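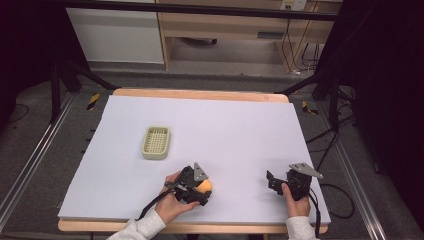
### 3.2 Collecting demonstrations with hand-held grippers

Demonstrations were given with two hand-held grippers, one in each hand of the operator. The fingers have the same shape as those mounted on the Umon arms, so that a grasp shown by hand can be replayed without changing the contact geometry. Each gripper records its own camera stream, its finger opening, and its pose in the table frame. A further camera at head height covers the shared workspace.

The main task is soap placement. The operator picks up the soap with one gripper, brings it over the dish, lowers it, and lets go. The second gripper is free to steady or turn the dish. We left this choice to the operator, and both habits are present in the data. The set contains 2,765 demonstrations, each stored as a separate episode with streams resampled to 30 Hz.
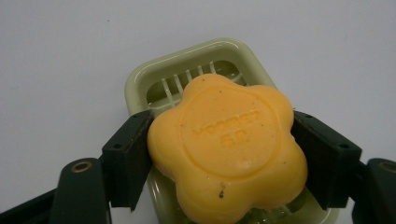

**Figure 4.** Wrist view from a hand-held gripper. The fingers press on the left and right sides of a flower-shaped bar of soap at a pale green dish.

How is the end of a demonstration decided? The operator marks it with a foot switch after the fingers have opened and the gripper has moved clear, and trailing still frames are trimmed offline.

Two properties of the task make it harder than pick-and-place with rigid blocks. First, a lobed outline gives the fingers several stable grasps, and a small error in wrist angle moves the contact from one lobe to the next. Second, release is sensitive to height. If the fingers open too early, the soap can land across the rim; if they open too late, it can be pushed against the grid. Teleoperated episodes collected earlier with the Avitz controller showed long pauses at this stage – the operator had no sense of contact – and we excluded them from training.

Approach and retreat segments were kept in full. In these segments the wrist camera may see little apart from the fingers and the table surface, 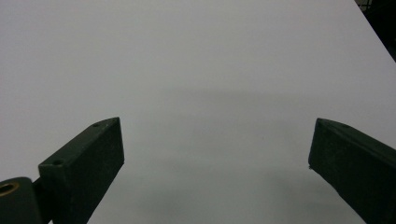

and the policy must then rely on the head view and on the recorded pose. Dropping such frames shortened training, but the resulting policy often stopped after release and failed to withdraw. We therefore kept them at their original rate and masked the wrist stream at random in 5 percent of all training samples.

Finger opening was calibrated before each session using the procedure of Moreira. A held-out set of 200 episodes, recorded by Sérgio Tavares, was used only for the tests in Section 4.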